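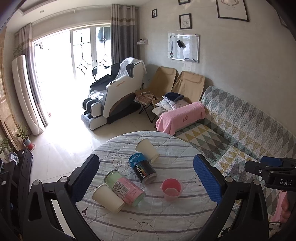
February, 9.40 pm

Long day at the Joston house. We finished the third round of the tidy-up task, standing up things that have been tipped over. Ro-un and I took turns on the hand-held grippers and Hyun-seo kept the log. We're at 3679 demonstrations now, and I'd like 400 more before we retrain.

The new result from Prarkinness came in at lunch. The policy trained on both grippers' views did better than the one trained on a single view, mostly on cups. Cans were about the same either way. Ehsan wants to see it repeated with a different seed before he'll put it in the draft, which is fair enough.
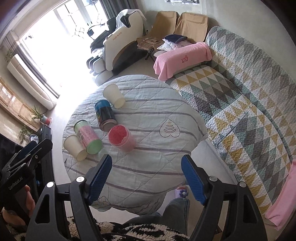

Why not just drive the robot arm by remote and record that? It's slower, and you need the arm in the house, so we'd end up with far fewer homes in the set.

Jae-in rang about the labelling. She had two people mark the same clips for the moment of grasp and they disagreed on almost a tenth of them, mainly where the fingers touch, let go and touch again. We settled on the last contact before the lift. I'll have to rewrite that page of the protocol and redo the early batches.

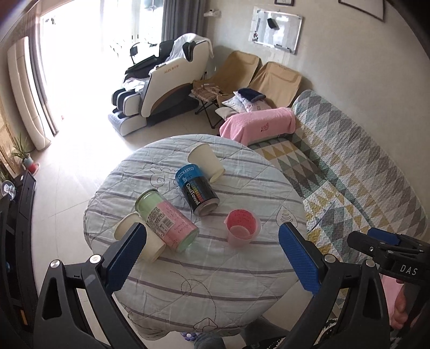
I spent the evening on how we score a half-finished table. Up to now a trial was a pass or a fail, and that throws away too much. With one paper cup standing and the other still on its side, the old sheet gives zero, same as if the arm never moved. From tomorrow each object gets its own score, and a lean counts as upright if it stays put after release.

Need to charge the spare batteries and email Bok-nam about the second house. Bed.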